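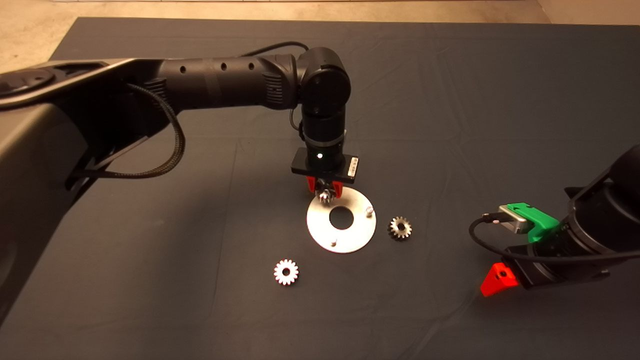

Lostdale Gear Plate: Student Project Report
Chanida Srisuk, Ibrahim Ogbonna, Nuanchan Wannasri
2019-08-10

What we set out to do

Our class was asked to pick a small mechanical assembly and learn everything we could about putting it together well. We picked gears on pegs, and we would pick them again in a heartbeat. A gear looks like such a simple thing until you try to get it to sit flat, turn freely and mesh with its neighbor all at once!

The parts

The base is a flat round aluminum plate with a brushed finish and a big hole through the center. Short metal pegs stand up from it, and the small metal gears drop over them. We put a dark gray cloth under the plate for every session. Ibrahim wanted it so that dropped parts wouldn't bounce (they still roll, but not as far), and the bare metal shows up beautifully against it. The cloth wrinkles, and a fold under the plate is enough to make it rock, so smoothing it out became step one on our checklist.

What we tried

Our first version of the plate came out in February with pegs that were a bit too thick. The gears went on with a push and then stayed put, which was no use to anyone. Nuanchan took the pegs down with fine abrasive paper, a little at a time, trying a gear after each pass. By the second afternoon we had a fit that let the gear slide down under its own weight – a lovely thing to watch after so much forcing.

Next we looked at how the gear goes on. If it arrives tilted, the edge of the bore catches on top of the peg and jams. We put a tiny chamfer on the peg tops, and then ran 79 placements with the plain pegs and 79 with the chamfered ones. The plain pegs jammed 11 times. The chamfered pegs jammed twice, both times when the plate had shifted on the cloth.

Meshing was the last piece. The second gear almost never drops straight in, as its teeth land on top of the first gear's teeth. A small turn while lowering it fixes this. Chanida got so good at it that we had to ban her from the timed trials.

What we would change

We'd like a thin rubber ring under the plate to stop it creeping. We would also cut the pegs slightly different heights, so the first gear is fully seated before the second one touches anything. Yaowalak Duangkaew, our shop instructor, has offered us lathe time for a new set, and Kamonchanok Boonyarit is already drawing them up – we can't wait to try them.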